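The Kelside Bus

Selma Omerović had been on the 214 bus since the depot, and by the time it reached Kelside she was the only one left on it. The driver put her bag on the curb and told her the last one back went at 5.

The house was up the hill, past the closed bakery. Her uncle Primo had lived there for some 14 years and had never invited anybody. Now he had written her a letter, four lines long, asking her to come and get the piano.

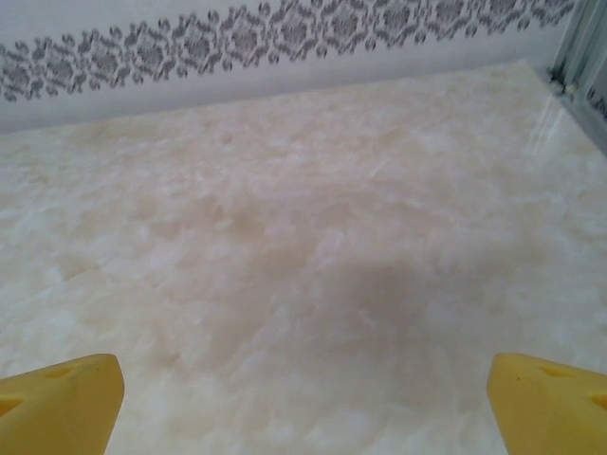
She did not play the piano. Her mother had, before the move, and after that it was never spoken of. Selma had assumed it was sold.

Primo opened the door in his coat. He looked smaller than he had at the funeral in October.

"You came on the bus," he said. "How will you take a piano on the bus?"

"I wanted to see it first."

He thought about that, then let her in. The piano stood in the back room under a bedspread. He pulled the bedspread off and folded it, taking his time with the corners. Two of the keys had no tops. Someone had written Jornitz inside the lid in pencil, the name of the town where her mother was born.

"She wrote that when she was nine," Primo said. "She got hit for it."

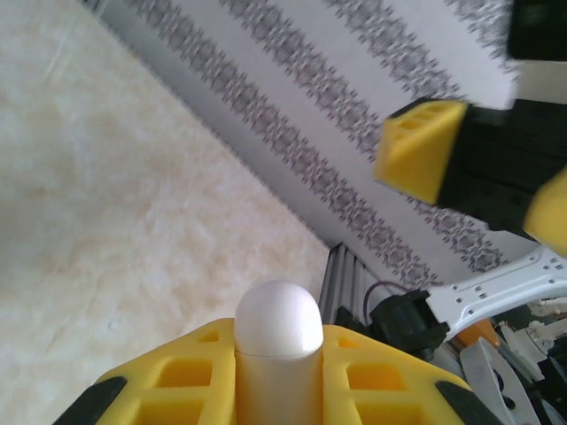 White, with a rounded top.

Selma sat down on the bench and pressed one key. It was badly out of tune - lower than it should have been, and it went on for a long time.

"Joar has a truck," she said. "I could ask him."

"Ask him, then."

He went to put the kettle on. She heard him run the water and stop it, and open a cupboard, and close it again. It was twenty to five. She pressed the key next to the first one and stayed where she was.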